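The Salt Road in Paint: talking with a mural painter in Tirketby

The painter asked me not to print a name, only the surname used on the canvases, which is Vasić. We met on a Friday in the old school at Tirketby, where the new series will hang until April.

The subject is the salt road to Zederlow, which was closed 300 years ago after a flood. "I read the parish books for 18 months before I touched a brush," Vasić told me. "I did not want to paint carts and horses only. I wanted the people who stayed behind when the trade went away."
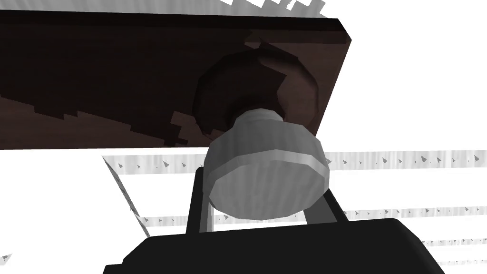 There are nine paintings in the series, and the smallest took the longest time. It shows the toll house at night. I asked why there is no face in it. "The books give the price of salt for every week, but they never describe the toll keeper," Vasić said. "So I painted the lamp."

The colours are mixed with a local clay, called pato by the older families - the series is also called Pato. It dries slowly and it can crack. "I lost two works like this. Then I learned to put thin layers and to wait."

Visitors can see the paintings from 10 in the morning. Vasić is already reading about the ferry at Zederlow, but would not tell me more.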